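4.2 Finger pads and camera placement

Two pad types were compared on the hand-held gripper. The first, referred to below as the flat pad, is a smooth silicone strip supplied by Wistix. The second is a ribbed pad moulded to our own drawing, with the ribs running across the finger. Both fit the same black finger without changes to the linkage, so the stroke and closing force were kept the same for the two conditions. The camera is fixed to the body of the tool and looks out between the fingers, and its mount was not moved between sessions.

The task was the sorting of kitchen utensils at a table. Each trial began with the gripper open and ended when the utensil had been released into an upright container or had been dropped. Operators worked with a gripper in each hand and were told to use whichever side was nearer. They were given 15 minutes of practice, which was not recorded. A total of 442 trials was collected. After removing 42 trials in which the camera stream lost sync with the finger encoder, 200 remained for each pad type, of which 100 used thin metal utensils and 100 used wooden or plastic ones.

A trial was scored as a slip if the utensil turned in the grasp by more than 20 degrees before release, as judged from the wrist video. Two raters scored every trial without access to the other's results. Where they differed, the trial was viewed again at half speed and a joint score was given.

With thin metal utensils the flat pad slipped in 31 trials and the ribbed pad in 12. Most flat-pad slips occurred with spoons, where the weight of the bowl turned the handle between the fingers. For wooden and plastic utensils the counts were 9 and 7, and we draw no conclusion from a gap of this size. The ribbed pad had one drawback: very narrow handles sometimes settled into the space between two ribs and came to rest at an angle the operator had not chosen. Witkowska rib spacing, as used on the earlier Skestevov fingers, is finer and may reduce the effect -- it was not tested in this study.

Camera placement was judged separately. We asked whether the contact area, the held object and the target container could all be kept in view from the same mount. Figure 6 gives a typical view with the ribbed pads fitted.

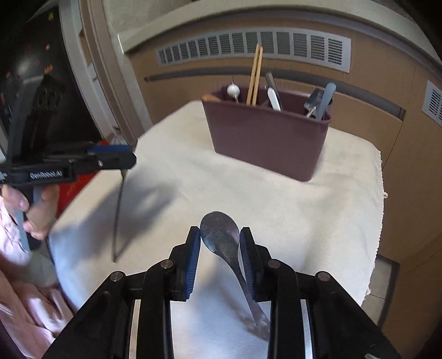
Irkdale Laboratory for Handling and Automation, Manipulation Group

Figure 6. View from the camera on one hand-held gripper, ribbed pads fitted. A metal spoon lies between the fingers, with the utensil container behind. The second gripper enters from the left.

The fingertips and the bowl of the spoon can be read clearly in Figure 6, but part of the handle is hidden by the right finger. The two pads also differ in brightness, the right one being more shaded. This matters for any method that finds the fingers by colour, and a fixed threshold on blue was dropped for that reason. Finger opening was taken from the encoder in all later tests.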